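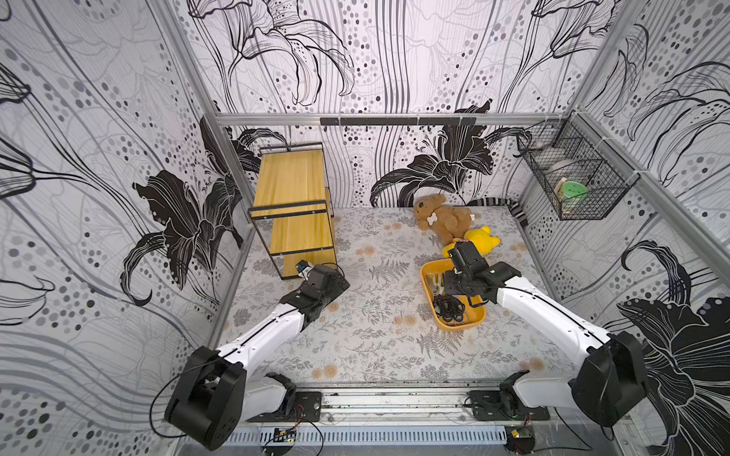 Section 4. Dressing and setting up the cell

By the time you reach this section you should have the frame standing level, the front rail bolted down and both arms fixed to their mounting plates (Section 3, if you skipped ahead, and plenty of people do!). What comes next is the part most new users enjoy: lining the walls, laying the floor, putting the furniture in and making sure the two arms can get at everything without bumping into each other.

Please set aside a whole morning for it the first time. Ida Nolte, who wrote the first edition of these notes, allowed an hour, and we have had a good many letters on the subject.

4.1 Before you begin

Switch off both arms at the supply and wait for the lights on the controller boards to go out. The arms will sag when the power goes, so support each one under the white upper link with your free hand and lower it gently to the floor of the cell. Don't hold it by the gripper. The camera sits on top of the gripper and its bracket is easily bent.

You will need:
the wall paper and floor mat you have chosen
low-tack double-sided tape
a soft brush or dry cloth
cable ties and side cutters
the 4 mm hex key from the Jollover kit
a pencil

4.2 Lining the walls

1. Measure each wall panel separately, even if you are quite sure they match. Frames do pull a little out of square when the corner posts are tightened.

2. Cut the paper slightly over size and try it dry. Large patterns are perfectly all right, flowers included, and you needn't fuss over matching the joins in the corners. Shiny or metallic paper is another matter and gives a good deal of trouble with glare, so do choose a matt one.

3. Tape along the top edge first and smooth downwards with the brush, working from the middle out to the sides.

4. Trim the bottom edge so that it just meets the floor. If it curls on to the mat, a gripper will catch it sooner or later.

Note: Write the pattern name and the date in the cell book each time you change the paper. When you come to compare one week's runs with another's, you will be very glad of it.

4.3 Laying the mat

1. Sweep the floor panel. One small screw under the mat is enough to tilt a tray.

2. Unroll the mat with the curl facing down and leave it overnight if you can spare the time.

3. Push it well into the back corners and bring the front edge up to the rail. It must not ride up over the rail or under the mounting plates.

4. Tape the front edge along its full length and the back corners only. The mat will want changing again before long, and a mat taped all over is a misery to lift.

4.4 Furniture and hanging pieces

Anything that stays put from one run to the next counts as furniture. In the layout we use most, a little two-tier shelf goes in the back corner on the left, within reach of the left arm, and a wire mesh basket hangs on the right wall towards the back.

1. Stand the shelf in its corner and mark its front feet lightly in pencil on the mat. Leave both tiers clear until you have finished the reach check in 4.6.

2. Hang the basket from the frame with cable ties. Pull them snug, trim the tails flush and turn the cut ends away from the inside of the cell. Use ties and not hooks, please, as a gripper pulling upwards will lift a basket straight off a hook.

3. Put the jars or tubs you mean to use into the basket and give it a firm tug. If it swings, add another tie low down.

Caution: Never put glass in the basket. Anything dropped from that height lands close to the right arm's working area.

4.5 Cables

Run the arm cables along the perforated duct in front of the rail. Leave each shoulder joint a loose loop, big enough to get your hand through, so that the joint can turn fully without dragging. Lutz Schwerdtfeger in the repair shop tells us that nearly every arm sent back to him with a "dead" shoulder has had its loop tied down tight by somebody who likes things tidy.

The small controller boards live near the base of each arm. Keep the wiring clear of them and don't let anything metal rest there. A stray length of cable near the left base does no harm while you are working, but tuck it into the duct before you power up.

4.6 The reach check

1. Put a shallow tray on the mat, a little to the right of the middle, and place something soft and safe in it. A coiled cable does nicely.

2. Power up the right arm only. Guide it slowly in the hand mode until the gripper is over the tray, then lower it until the fingers are just clear of the bottom.

3. Park the right arm there and power up the left. Bring its gripper up to the front of the shelf, first at the lower tier and then at the upper one.

4. Watch the camera on the left gripper all the while. It stands proud of the fingers and will meet the edge of the upper panel before they do. If you haven't a finger's width to spare, slide the shelf back or turn it slightly, and rub out your pencil marks.

5. Bring both arms towards the middle, very slowly, with one hand near the stop button. Note where they first come close and enter it as the meeting line (Section 6).

Soft toys make good test pieces at this stage. Put a teddy or two towards the back of the floor and see whether the right arm can get to them over the tray. A plush ear forgives a clumsy approach in a way that a jar does not!

If an arm stops with code 52, it has met more resistance than it likes. Support it, clear whatever is in the way and press reset once. If the code comes back straight away, leave the arm switched off and look at the cable loop before anything else.

4.7 Looking after the set-up

Brush the mat at the end of each working day and wipe the camera lenses with a dry lens cloth. After every 300 runs, check the mounting plate bolts and look over the ties on the basket. Fluff from plush toys does gather in the gripper fingers, so pick it out with tweezers, power off, and never with compressed air.

Spare mounting plate bolts are part 1297 and the gripper camera bracket is part 2437. Both are kept by Hildegard Görtz in stores, and she would much prefer that you asked for two brackets at once.

Section last revised 2020-07-13. Corrections to Tatu Mutiso, please.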